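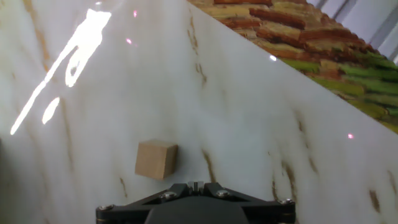
Marble

Marble is what you get when limestone has been squeezed and baked deep underground for a very long time. The old shells and mud in the limestone turn into tightly locked crystals of calcite, and any fossils usually get wiped out along the way. I've been hooked on the stuff since I first visited the old quarry at Flatumwood one hot August, so forgive me if I go on a bit!

Veins and color

Pure marble is white. The streaks people love come from whatever else was in the limestone: clay, sand, iron, bits of old plant matter. Iron gives you yellows, browns and reds, carbon gives you grays and blacks, and serpentine gives you green (my favorite, though it's a pain to match).

Quarrying

At Flatumwood they worked the hill in 14 benches, a bit like giant stairs, and cut the blocks free with wire and wet sand. The best stone was called Dauda white, after the village down the road. Most of it went into doorsteps and headstones, and you can still spot it all over Dauda if you walk around with your head down like I do.

Living with it

Marble is fairly soft, 3 or so on the Mohs scale, and it reacts with acid. Lemon juice, vinegar and wine all leave dull spots, called etching, and no amount of wiping gets them off – you have to repolish. Sealing helps with stains but does nothing for etching. I seal mine twice a year and still have a ring from a glass of grapefruit juice.

Lookalikes

Plenty of "marble" is something else. Quartzite is much harder, and printed laminate and porcelain can fool me from across a room.

See also: Limestone, Travertine, Grorum quarry

Last edited 11th January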